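Técnico o técnica de lavandería y lencería — residencia universitaria Laing

Grosport gestiona el servicio de lavandería y lencería de la residencia Laing y busca una persona para incorporarse al turno de mañana. El puesto depende del área de servicios internos.

Descripción del puesto

La lavandería procesa casi 700 prendas por jornada, entre ropa de cama, toallas, uniformes de comedor y ropa personal de los residentes. La persona seleccionada se ocupará de la recepción, clasificación, lavado, secado, planchado y entrega, conforme al procedimiento interno vigente.

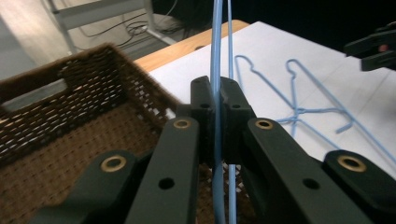 La clasificación se realiza por composición, color y grado de suciedad. Los uniformes de comedor se tratan siempre en ciclo separado. Las incidencias (roturas, manchas persistentes, prendas sin etiqueta) se anotan en la aplicación Prurkon antes de iniciar el lavado, con indicación del número de habitación o de la sección de procedencia.

Funciones

Carga y descarga de lavadoras y secadoras de 15 kg.
Dosificación de detergentes y control de existencias.
Planchado con calandra y prensa; repaso manual de cuellos y puños.
Pequeños arreglos de costura: botones, bajos y cremalleras.
Preparación de la entrega por plantas y archivo de albaranes.

Requisitos

Experiencia mínima de un año en lavandería industrial, hotelera u hospitalaria. Conocimiento de la simbología de conservación textil. Capacidad para trabajar de pie durante la jornada y manipular cargas con medios auxiliares. Nivel de español suficiente para interpretar fichas de seguridad.

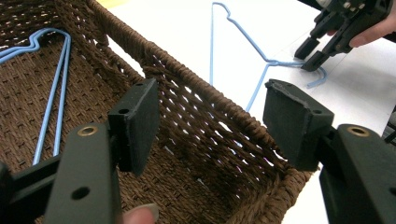 Se valorará formación en prevención de riesgos laborales y manejo previo de calandras Drondix. No se exige carné de conducir — el transporte entre edificios corre a cargo de otro servicio.

Condiciones

Contrato indefinido con período de prueba según convenio. Jornada completa, de 7:00 a 15:00, con descanso retribuido. Plus de transporte de 600 euros anuales. Uniforme y calzado de seguridad a cargo de la empresa. Incorporación en julio.

Proceso de selección

1. Revisión de candidaturas.
2. Entrevista presencial con Ruaridh MacRitchie, responsable de servicios internos.
3. Prueba práctica de clasificación, planchado y acabado de cinco prendas.
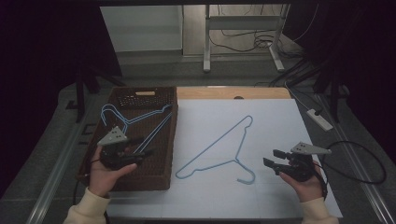 Presentación de candidaturas

El currículum y los certificados de experiencia se entregarán en la recepción de Laing, en sobre cerrado, con la referencia «Lencería — turno de mañana». No se admitirán candidaturas incompletas. Los documentos presentados podrán retirarse en la misma recepción una vez cerrado el proceso.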